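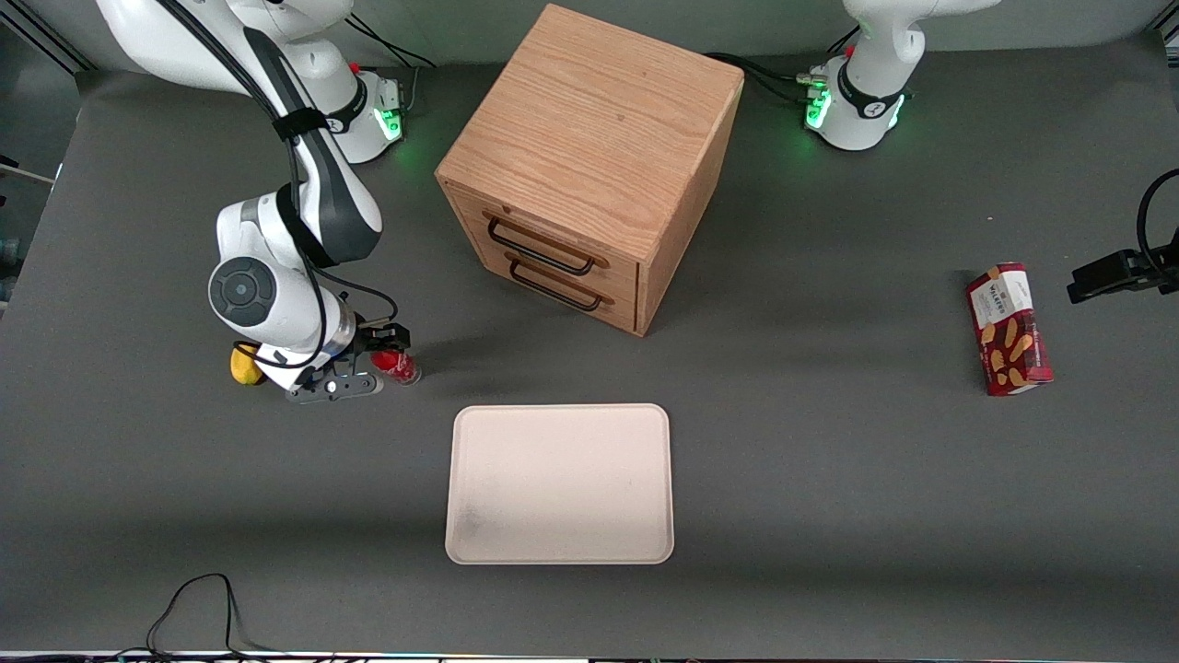
The little oak cabinet, with its two stacked drawers and black wire handles.

I figured we'd talk about big furniture when I stopped by Toprak, the tidy-up shop in Emstead. Nope! The owner wanted to talk drawers (small ones, the kind that sit on a table).

"People buy a huge closet and still can't find the tape," she told me, laughing. She's helped sort nearly 500 homes, and she starts every one with the stuff left out on the table.

So what goes on top? "Nothing, if you can stand it," she said. I can't, and I told her so. "Okay, one thing. But then the top drawer is for what you use daily, and the bottom one can be a mess."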